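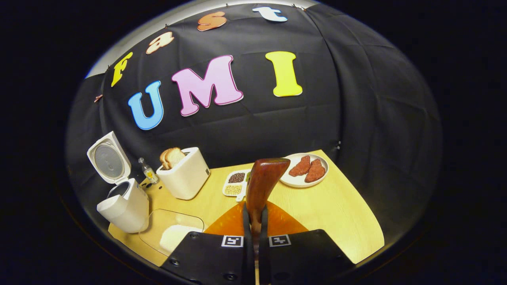 Last updated: September

Daro: Learning kitchen tasks from hand-held demonstrations
Progress report to the Gallstead Fund, second reporting period
Submitted by Kedir Zeleke, Principal Investigator, Hokville

1. Purpose of the work

Daro studies whether a robot arm can learn ordinary kitchen tasks from recordings made by people using a hand-held gripper, with no robot present at the time of recording. The Fund asked us to report in this period on the recording method, on the quality of the recordings and on any change to the plan of work.

2. Recording method

The table-top set-up is now in regular use. The wooden table stands in front of a black cloth backdrop, and the items laid out on it include a rice cooker, a toaster with bread, a compartment tray of beans and a plate of raw meat. The operator holds the gripper and carries out the task by hand, in many cases with a tool such as the wooden spatula held between the two fingers. The camera on the gripper sees the fingers and the table together, as the robot's own camera will when the learned policy is run.

Each finger carries a square black-and-white marker. The opening of the gripper is worked out from the distance between the two markers, and the path of the hand is recovered separately by the tracking unit. The two streams are then brought on to a common clock. In the first period this last step was done by hand for each session. It is now automatic, and an operator is told at the end of a session if the streams do not agree.

3. Recordings to date

A total of 2337 demonstrations have been recorded, of which 1442 have passed all checks and form the present training set. The proportion accepted is lower than we had planned for. Most of the rejected recordings come from the early weeks of the period and fall under one of two headings: loss of tracking when the operator turned quickly away from the table, and markers hidden from the camera for too long by the object being held.

The first problem has been greatly reduced by a change to the operator instructions, which now ask for a short pause before any turn. The second remains. It is most common with wide objects, such as plates, and much less so with long thin tools held along the line of the fingers.

Rejected recordings have been kept. Part of them may be recoverable where only the gripper opening is missing, and this is being looked into by the Gashaw group as part of their own share of the work.

4. Results

Policies trained on the accepted set have been run on the arm at Hokville for the spatula and lid-closing tasks. Three findings can be reported at this stage.

Lid closing transfers well. The arm completes the task from starting positions that were not in the recordings, provided the cooker is turned broadly towards it.

Scooping from the tray is less settled. The arm reaches the correct compartment and lowers the spatula, but the angle of the blade is often too shallow, and little is lifted. We believe the cause lies in the grip: the handle can turn slightly between the finger pads during a recording, and neither the markers nor the tracking unit measures this.

Mixed training, in which both tasks are learned by one policy, has so far given poorer results than separate training. The comparison was made on a small number of runs and we would ask the Fund not to place weight on it yet.

5. Changes to the plan

We request agreement to two changes. The pouring task would be moved to the final period, so that the question of tool slip can be dealt with first. In its place we would record a further 500 demonstrations of spatula use, with finger pads of a softer material – the cost can be met from the existing equipment line.

Staffing is unchanged. The shared recording guide has been revised and is available to Fund officers on request.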